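El error admisible es de 9 milímetros

En Vonstead, el curso de manipulación se aprueba con una sola prueba: dejar un cubo dentro de un aro plano. Cada equipo monta su brazo con piezas impresas y escribe su propio código de control.
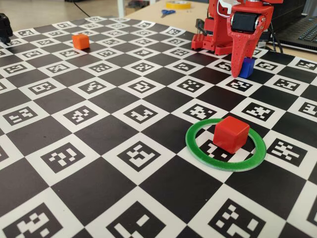
La calibración consume más horas que la programación. El protocolo Clokance exige 45 poses por sesión y descarta las lecturas con reflejos.

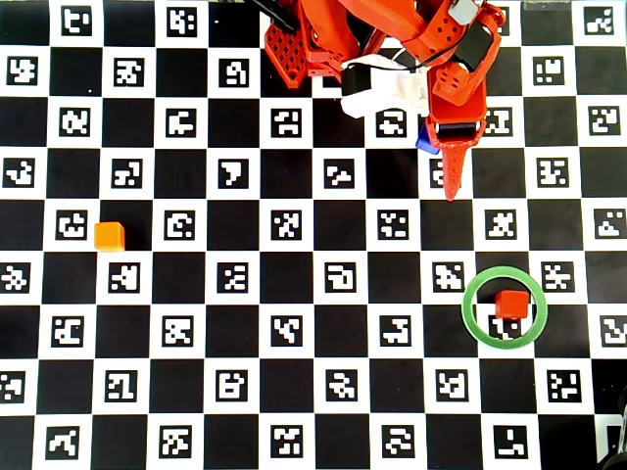
Departamento de Automática · Taller de Robótica Wallner

Los intentos nulos también puntúan si el registro está completo. Este curso constan 253.

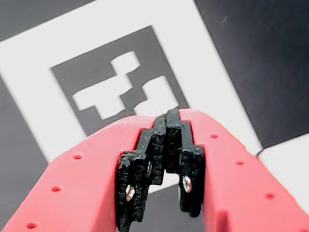

Para Pruvovness, la tolerancia sigue siendo generosa y debería reducirse en septiembre. El taller prevé mantenerla otro curso.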